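Ticket: Barcodeleser am Packplatz verlieren die Verbindung zum WLAN
Kategorie: Lager / Funk und Netzwerk
Priorität: mittel
Status: gelöst, Nachkontrolle offen
Eröffnet: 11.11.21
Standort: Stimwood, Halle Versand

Problembeschreibung

Die Handscanner an den Packplätzen der Versandhalle verlieren mehrmals pro Schicht die Verbindung. Der Scanner piept beim Lesen normal, der Datensatz kommt aber nicht in der Lagerverwaltung an. Nach einer Weile erscheint auf dem Display die Meldung „Server nicht erreichbar“. Wird das Gerät in die Ladestation gestellt und wieder herausgenommen, läuft es meistens wieder. Im Wareneingang und im Hochregal tritt der Fehler nicht auf.

Laut Schichtleitung gibt es das Problem seit September. Damals wurden die Packplätze umgestellt und der Netzwerkschrank an die andere Wand versetzt. Die Verkabelung hat Sitel gemacht, Access Points und Controller sind von Truton.

Umgebung

Handscanner: 14 Stück, alle gleicher Firmwarestand
Access Points in der Versandhalle: 3
Lagerverwaltung: Terminalsitzung über WLAN, Server im Hauptgebäude
Betroffene Aufträge: vor allem Sammelsendungen für den Kunden Türkmen, dort wird jede Position einzeln gescannt

Schritt 1: Scanner getauscht

Ein Gerät vom Packplatz gegen eines aus dem Wareneingang getauscht. Das Gerät aus dem Wareneingang zeigte am Packplatz denselben Fehler, das andere lief im Wareneingang ohne Abbruch durch. Scanner und Akku als Ursache ausgeschlossen. Beide Geräte bleiben bis zum Abschluss des Tickets am neuen Platz.

Schritt 2: Funkausleuchtung gemessen

Mit dem Messnotebook die Halle abgegangen. Der Pegel ist an allen Packplätzen gut, auch hinter den Palettenstellplätzen. Auffällig war, dass sich die Scanner fast alle am Access Point beim Tor anmelden, auch wenn der mittlere näher liegt. Der mittlere war im Controller zeitweise nicht sichtbar.

Schritt 3: Protokoll des Controllers ausgelesen

Der mittlere Access Point hat in einer Schicht 9 Neustarts gemeldet, immer mit dem Eintrag „Power loss“. Die Zeitpunkte passen zu den Abbrüchen, die die Schichtleitung notiert hat. Die beiden anderen Access Points haben keine Einträge dieser Art.

Zwischenstand an den Standort gemeldet. Rückfrage von dort, ob man den Access Point vorläufig abschalten kann. Empfehlung: nein, der am Tor ist dann überlastet, wenn alle Packplätze besetzt sind.

Schritt 4: Stromversorgung geprüft

Die Access Points werden über das Netzwerkkabel vom Switch versorgt. Am Switch ist das Leistungsbudget nicht ausgeschöpft. Den mittleren Access Point auf einen anderen Port gesteckt, Fehler blieb. Danach zum Test mit einem separaten Einspeiser und einem kurzen Kabel direkt am Gerät betrieben, keine Neustarts mehr. Fehler liegt also auf der Strecke zwischen Switch und Access Point.

Schritt 5: Strecke durchgemessen

Kabeltester an beiden Enden angeschlossen. Zwei Adern mit erhöhtem Widerstand, Wert schwankt beim Bewegen des Kabels am Patchfeld. Dose am Access Point in Ordnung. Am Patchfeld war die Leitung sehr knapp abgelängt und stand unter Zug. Vermutlich ist das beim Versetzen des Schranks passiert.

Schritt 6: Leitung neu aufgelegt

Zugentlastung gelöst, Leitung aus der Reserve in der Trasse nachgezogen, 2 cm gekürzt und auf ein neues Modul aufgelegt. Messung danach auf allen Adern unauffällig. Access Point wieder an den ursprünglichen Port gesteckt, Einspeiser abgebaut. Auf dem grünen Hallenboden spiegelt sich die Deckenbeleuchtung, zum Ablesen des Testers am besten mit dem Rücken zu den Lampen stehen.
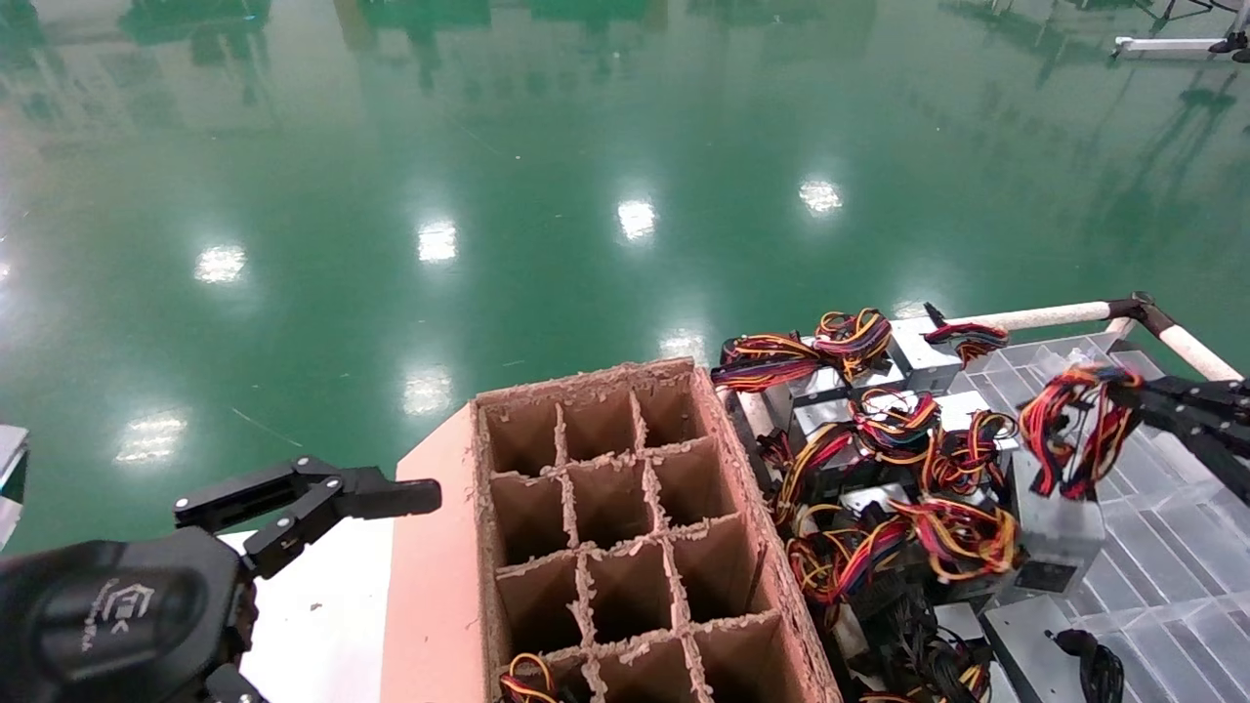 Schritt 7: Kanäle angepasst

Access Point am Tor und mittlerer Access Point lagen auf demselben Kanal. Automatische Kanalwahl im Controller abgeschaltet und feste Kanäle vergeben. Sendeleistung am Tor eine Stufe zurückgenommen. Die Scanner verteilen sich jetzt besser auf die Geräte.

Schritt 8: Test im Betrieb

Eine Schicht lang mit allen Scannern gearbeitet, darunter eine Sammelsendung für Türkmen. Keine Meldung „Server nicht erreichbar“, kein Neustart im Protokoll. Ein Scanner hat sich einmal neu angemeldet, das war ein leerer Akku.

Offene Punkte

Sitel soll die übrigen Leitungen am versetzten Schrank auf Zug prüfen und das Messprotokoll nachreichen.
Im Controller von Truton eine Benachrichtigung für „Power loss“ einrichten. Bisher wird der Eintrag nur gespeichert.
Belegungsplan des Patchfelds ist veraltet, Stand vor dem Umbau. Bitte vom Standort aktualisieren und an das Ticket hängen.

Ticket bleibt bis zum Eingang des Messprotokolls in der Nachkontrolle. Bei erneuten Abbrüchen bitte Uhrzeit und Packplatz notieren und hier eintragen, kein neues Ticket eröffnen.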